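Okay, small thread on the room, for those of you who asked how the move is going. We got the keys in April and I have been promising an update ever since - sorry, and thank you for being so patient with me!

The round table is staying, whatever Damir says. I love that honey color, and it's the one spot where people sit down together without anybody having to call it a meeting. Backpacks end up there too, mine included, and I've made my peace with it.

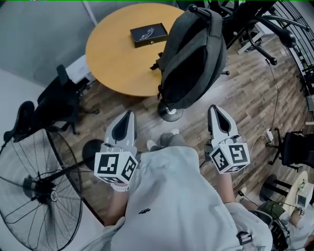 The office chairs are another story. They roll beautifully on the wood floor, a little too beautifully, and Lejla would like a rug under the table before somebody drifts off into the cabinet. I looked at one from Ranholm for 78 dollars and I keep going back to it. Gray or dark green? Please tell me.

Next job is the cables. I want everything on the right-hand side run along the wall so you can walk straight through without looking down.

And then curtains, maybe. Lumturie has offered to sew them if I buy the fabric, and I said yes before she'd finished the sentence.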